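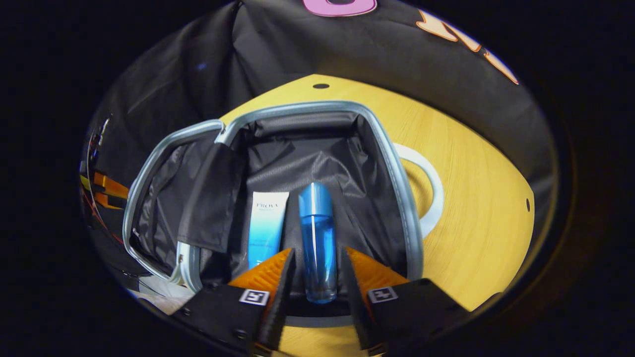 Hand-held gripper kits: questions on buying and budgeting

Last revised in February. Prices are not listed on this page; ask for a written quotation, as they change with order size and with the cost of printed parts.

What is in a Zerkitz kit?
One hand-held gripper with its fingers and pads, one wide-angle camera with mount, a printed set of square markers for the fingers, a storage case and a calibration board. The recording computer, the storage drives and the objects to be handled are bought separately.

Do we need a robot arm before we order?
No. The hand-held unit records without an arm. The arm is needed only when a trained policy is to be run, and many groups place that order in the following budget year. If the arm is already chosen, tell us the flange type when you order so that the matching wrist adaptor can be quoted on the same sheet.

How many kits should we budget for?
One per operator working at the same time, plus one spare for the site. A site with two operators per shift should therefore plan for 3. Sharing a kit between operators is possible but the hand-over time is usually underestimated, and calibration has to be checked each time the camera mount is touched.

Which fingers should we order?
The flexible wedge fingers suit most household and retail goods. They close around round and tapered shapes, and they tolerate a poor approach angle. The rigid fingers are meant for flat or thin items such as cards and sachets. If your task list is mostly bottles and tubes taken out of bags or cases, order the flexible type only and leave the rigid set off the quotation.

Are the pads a consumable?
Yes. Put them under consumables and not under capital equipment. Pads should be inspected at the start of every shift and replaced when the surface is polished or the edge has lifted. We supply them in packs of 80. Glossy packaging shows up worn pads sooner than card does, so a site handling cosmetics should hold a full pack in reserve.
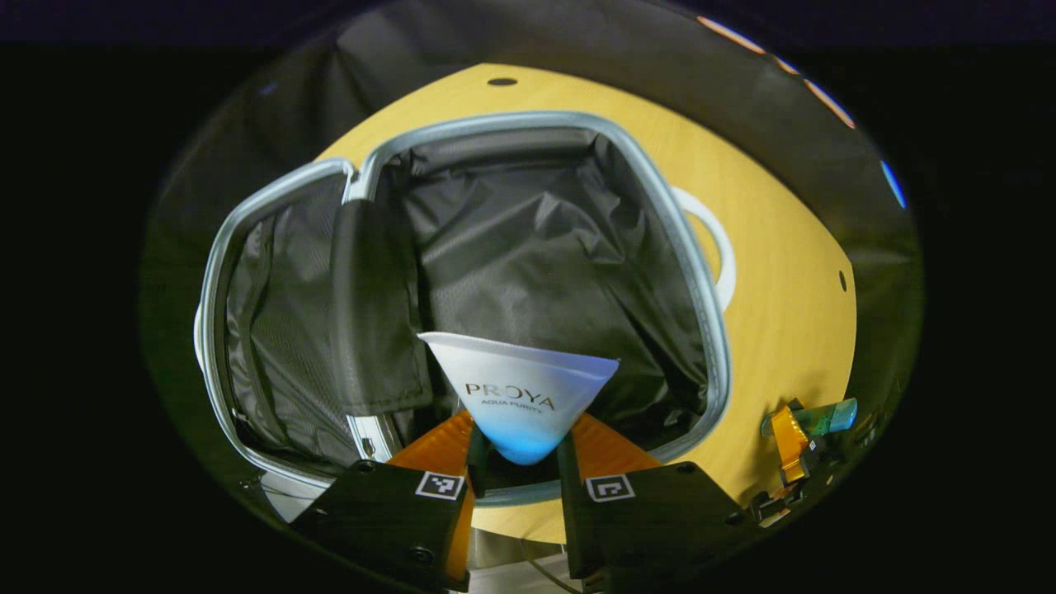
Markers are a consumable as well, though a cheap one. They scuff when the gripper goes into narrow openings, and a scuffed marker gives a bad reading of finger width long before it looks bad to the eye. Replace them as a pair.

What should we set aside for objects and containers?
More than most first budgets allow. Groups tend to price the hardware with care and then enter a token sum for the things being picked up. Buy each item in duplicate, keep the receipts by task, and include the containers: cases and soft bags with dark linings are worth having, as low contrast inside the container is a common cause of weak results later on. Real branded goods are preferable to blank samples. Check with your own legal office whether brand names may appear in data you intend to publish.

Is special furniture required?
No. A plain table is enough. Budget for a cloth backdrop if the room is busy, and for fixed lighting if the room has windows. The table should not move when an operator leans on it.

What are the delivery times?
Standard kits leave the Aradach warehouse in 5 weeks. Kits with a non-standard wrist adaptor take 9. Both periods start when the purchase order is confirmed – a signed quotation alone does not reserve stock.

Can we rent instead of buying?
Rental is handled by Zukov, under a separate agreement. It makes sense for a pilot. For longer projects, ask both parties for a total figure that includes pads, markers, insurance and return carriage, and compare those totals and not the monthly rate.

Will the kit work with Yu recording software?
Yes, from the current release onwards. The licence is per recording computer and is not included in the kit price. Sites still on the older release should enter the upgrade as its own line, as some finance offices treat software and equipment under different rules.

What is most often left out of the first budget?
Storage drives, operator time for labelling and rejecting bad takes, and a second set of batteries. Training time for new operators is also missed. Allow paid hours for practice takes that will be thrown away.

Can parts be returned?
Unopened packs of pads and unused adaptors can be returned with the delivery note. Printed marker sets and opened consumables cannot. Faulty cameras are exchanged under warranty, but the mount must be sent back with the camera still fitted.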